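Chapter 7
Street Networks and the Division of Land

Street layout is the most durable decision a town makes. Buildings are replaced, uses change, and utilities are dug up and laid again, but the line between public street and private lot tends to stay where it was first drawn. This chapter covers how street networks are measured, how they shape the size and use of lots, and what happens when a network laid out for one kind of traffic has to carry another.

Two towns are used throughout. Letine was platted on a regular grid before it had a rail connection. Biwott grew along three county roads that meet at a river crossing, and its side streets were added one subdivision at a time. The towns have similar populations and similar land areas. Their networks differ in nearly every other respect.

By the end of the chapter you should be able to calculate intersection density and link-node ratio from a street map, read a plat, and explain why two lots of equal area may have different development potential. 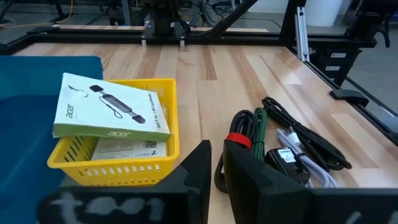
7.1 Terms

A node is an intersection or the closed end of a street. A link is a length of street between two nodes. A block is an area of land bounded on all sides by streets. Frontage is the length of a lot line that touches a public street. Block perimeter is measured along the right-of-way line. Some older studies use the street centerline, and their figures should be corrected before they are compared with those given here.

The link-node ratio is the number of links divided by the number of nodes. Higher values indicate that a traveler has more choices of route. Closed ends lower the ratio, as each one adds a node and only one link.

7.2 The Grid at Letine

The original plat of Letine contains 87 blocks. Most are rectangular, with the long side running east to west. A standard block has a perimeter of 1,260 feet, so a person walking from one corner to the corner diagonally opposite covers 630 feet.

Lots were sold in half-block units and later split. The alleys were kept in public ownership, and this allowed water and sewer lines to be placed behind the buildings when they were installed.
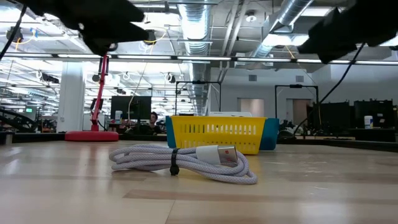 The alleys also affected later construction. A lot with access at the rear does not need a driveway at the front, and its full frontage can be built upon. On Granex Street, where the alleys remain open, the row of storefronts is continuous for four blocks. Two streets south the alleys were vacated and the land was divided between adjoining owners. Driveways there interrupt the sidewalk on every block.

7.3 Incremental Growth at Biwott

Biwott has 764 nodes, many of them closed ends. The Memevero subdivision, the largest in the town, connects to the county road at a single point.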